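Course 3008: Digital Materials in the Language Classroom
Handout for Unit 6
Choosing and testing an online learning tool
Tutor: Rowena Castillo

Before the session

Please read this handout before Friday and bring your notes from Unit 5. We will work in pairs, and each pair needs one laptop. If you did not receive your trial login for Skusora yet, write to me before Friday morning, so I can ask for a new one.

1. Start from the lesson

Many teachers first meet a new tool through an email or a colleague who likes it. Then they look for a lesson where it could fit. In this course we go in the other direction. Write down one thing your learners find difficult, in one sentence, and keep this sentence next to you while you try the tool.

Weak: "My students need more vocabulary."
Better: "My students know the past tense forms in exercises but do not use them when they tell a story."

With the second sentence you can judge a tool quite fast. A flashcard program will probably not help much. A program where learners record a short story and listen to it again could be useful.

2. The first ten minutes

Open the tool as a learner, not as a teacher. Teacher accounts usually show more menus and more help, and this gives a wrong impression. During the first ten minutes, note:

– how many steps there are before the first real task
– which words in the instructions your learners would not know
– what happens after a wrong answer
– whether you can stop and come back later to the same place

The third point deserves more attention than it usually receives. In Skusora, a wrong answer gives a hint and then a second attempt. In Ilow, the correct answer appears at once. Both ways can be defended, but they suit different moments. For a first meeting with new language I prefer the hint. For quick revision at the end of a lesson the direct answer is enough, and the learners do not get tired.

3. Reading level

Copy one page of instructions and one page of a learner text. Compare them. In many products the instructions are harder than the text itself, and beginners lose time there. You can write your own short instructions and give them on paper. It is not elegant, but it works well with adult groups.

4. Accounts and personal data

Check what a learner must give in order to register. A name and an email address are common. If the tool asks for a date of birth or a phone number, find out if the field can be left empty. For learners under age, speak with your school first. Gridance lets the teacher create class codes, so the learners need no email at all. Please do not use real learner names in our trial classes.

5. Small trial, then decision

Try the tool with one group and for 2 lessons only. After the second lesson ask the learners three short questions, in their first language if this is easier for them:

What did you do with it?
What was not clear?
Would you use it at home?

The first question looks too simple, but the answers often surprise the teacher. In my own evening group, several people believed that the listening part of Ilow was a test with a grade – so they were nervous and skipped it.

6. Task for the portfolio

Choose one of the three tools (Skusora, Ilow or Gridance) and write a review of one page for a colleague. Include your sentence from part 1, your notes from the first ten minutes and a clear recommendation. The review has a maximum of 10 points, and 2 of them are for plain language. If you prefer to work on another tool, ask me first.

Reading for this unit: Enriquez reader, chapter 6. The second half of the chapter is optional. 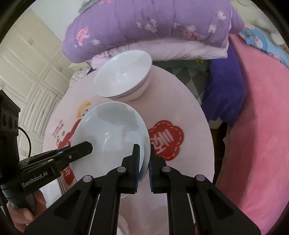
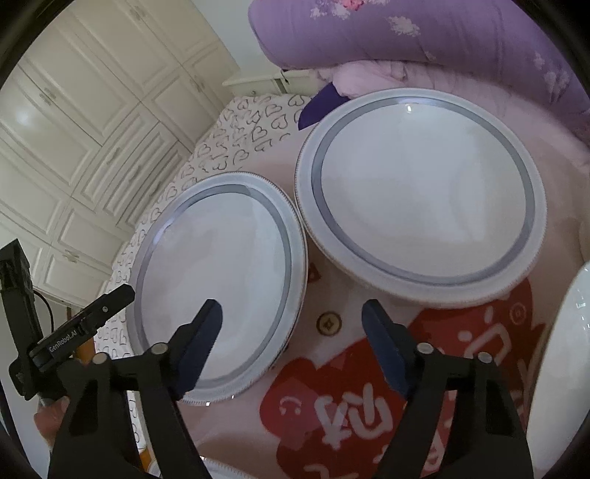
White bowls on a round table (first picture) and two plates on a bed (second picture).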